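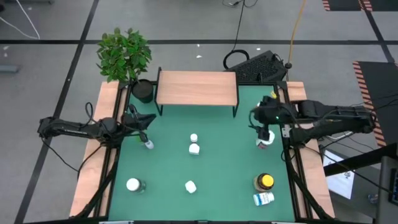 OK so I finally cleaned out the medicine cabinet and I have thoughts!

1/ I found cough syrup from two apartments ago. It moved to Skerndale with me. Twice I must have wrapped that thing in newspaper.

2/ Seven half-used sunscreens (why do I buy a new one every single trip??)

3/ My neighbor Hortensia says the pharmacy on Iwasaki takes old pills back, just peel your name off first. Going tomorrow.

4/ Everything I'm keeping fits on one shelf now. Edith, if you're reading this, I found your tweezers, come get them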